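Zelorness Mailbox Archive Tools

README and data card, release 12
Last reviewed: 2019-02-11

Purpose

Zelorness is a set of command-line tools for moving mail between hosted accounts and local archives. It reads mailboxes over IMAP or from exported mbox files, and writes a folder tree that any common desktop mail program can open. The package also includes the Drindby sample mailbox, which is used to test imports before they are run on live accounts.

Requirements

The tools run on Windows and Linux. An archive machine should have at least twice the size of the source mailbox free on disk. Accounts protected by two-step sign-in must be given an application password before the first run.

Installation

Unpack the release into an empty folder and run the setup script once. Settings from earlier releases are read automatically, with one exception - folder rules written for the Weltton importer must be converted with the rules command.

Contents of the Drindby sample

The sample holds 340 messages in 12 folders. All senders and recipients are test accounts. Messages were chosen to cover the cases that most often fail during import: long subject lines, missing dates, nested replies, non-Latin folder names and attachments of several types. One message carries a date in 2099 and is intended to remain in the set. It should sort to the top of the inbox and must not be corrected.

Known limits

Calendar invitations are kept as plain attachments. Read and unread flags are preserved over IMAP only. Servers that close idle connections after 30 seconds may interrupt a long import; the resume option continues from the last complete folder.

Reporting problems

Reports should state the release number, the mail provider and the full text of the error. Message content should be removed before a log is sent. Izzati Pillai maintains the import code, and Trilok Dwivedi reviews changes to the sample. Corrections received by the end of March will be considered for the next release.

Images

Two images follow. Both show road markings under an overcast sky.

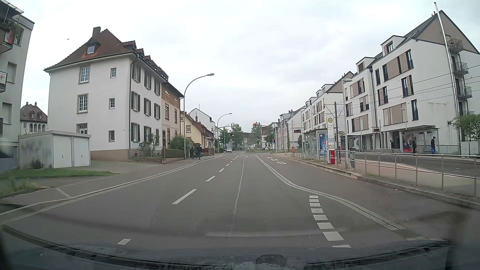
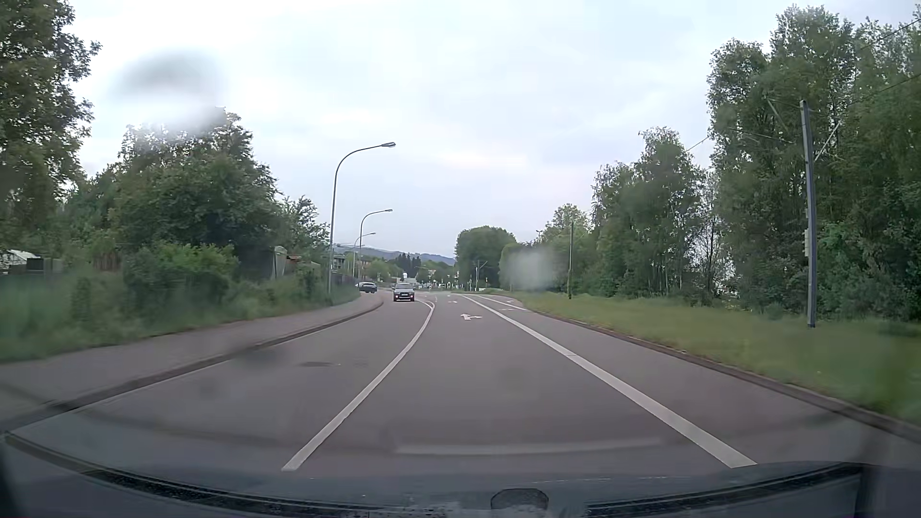 Comments on this release

Bañuelos: The resume option worked for me on a large shared mailbox, but the log listed the last folder twice. The archive itself had only one copy. Could the notes say whether the second line in the log can be ignored?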